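How to Bring a Secondhand Treadmill Back to Life

So you've found a used treadmill — lucky you! Before your first long walk, give it a slow, friendly cleaning. Unplug it, then mix 2 teaspoons of mild dish soap into a bowl of warm water and dampen your wipe, never the machine. 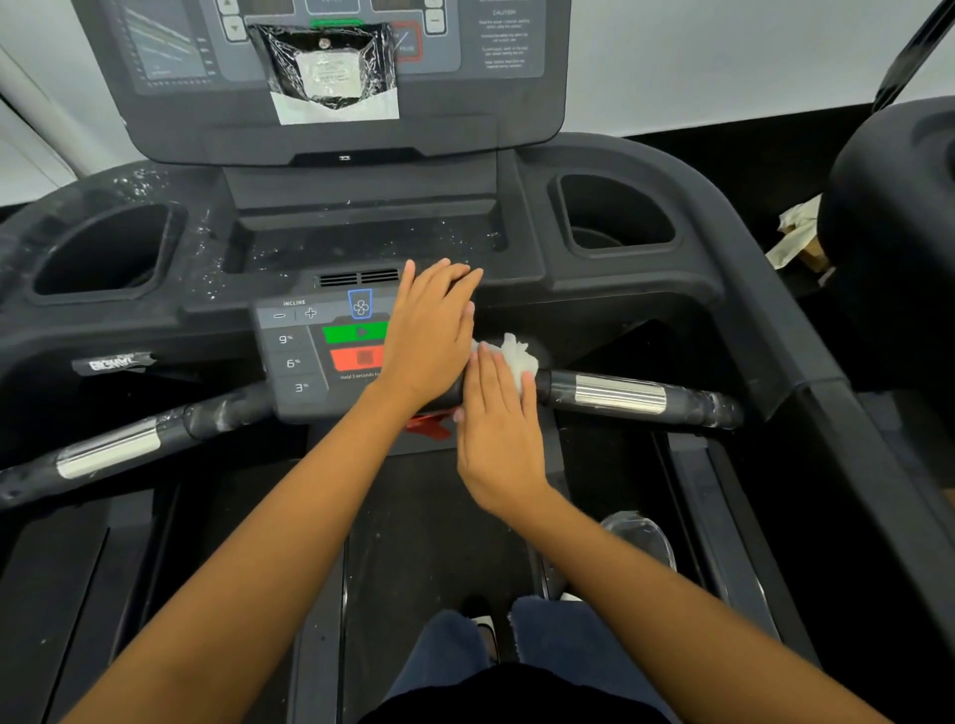

Wiping the crossbar.

Next come the trays, where old sweat and crumbs like to settle. Take your time, and save the belt for last (I do mine every October, when the Jarkdale trails get muddy). 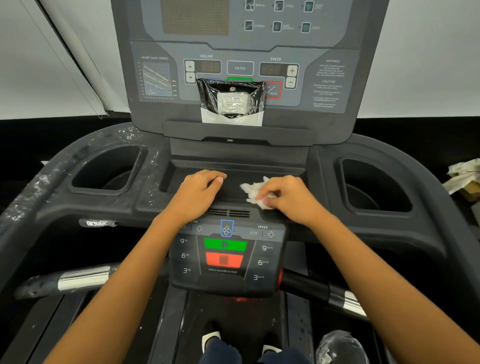 A reader in Nolorcombe wrote in that vinegar left her belt squeaky, and that plain soap cured it. I'd stick with soap too, and let everything air out overnight before you plug back in.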